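The email arrived in February, at 6 in the morning, with the subject line "Exciting changes to your Tondo experience." I have been around software long enough to know that nobody writes that about something I'll enjoy.

Tondo, for those who never had it, was a notes app with a round icon and very little else. You typed, it saved. Vandoleo, which bought it two winters ago, has decided that older phones will no longer be invited. Mine is an older phone. It makes calls, it fits in a shirt pocket, and as of the next update it will open Tondo to a polite grey screen.

I had 2167 notes in there. A good many of them say "milk." 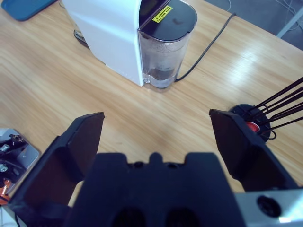
Light oak, black fingers, plenty of glare.

Vandoleo's help page offers an export tool, which handles 100 notes at a time and names every file "Untitled." I wrote to support and got Cecilia Ansah, who was kind and quick and plainly having a long week. She suggested I upgrade my device. I asked whether there was another way. She suggested I upgrade my device and restart it.

Hanna Walczak, who repairs phones from a narrow shop near my tram stop, has seen the rush. "People come in wanting a new battery and leave wanting a new phone," she told me. "The battery was fine. The app was sulking."

She put me on to Żak, a free program by Teodor Zalewska that reads old Tondo backups and spits out plain text. The instructions are in Polish, with an English version that gives up halfway down the page. It took me two evenings and one borrowed laptop. The colours on my labels didn't survive, and every apostrophe is now a small black diamond. 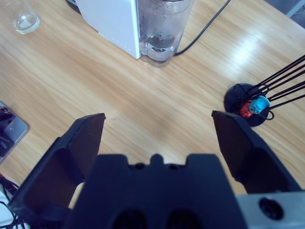 OPINION / APPS & MOBILE

Mitiku Kumsa, who worked on the original Tondo before the sale, isn't sentimental. Supporting old systems costs money, he says, and the people using them are usually the ones who paid once, years ago, and never again. I paid once, years ago. I moved us along to another topic.

He keeps his own notes on paper, in a drawer. I've started looking at drawers.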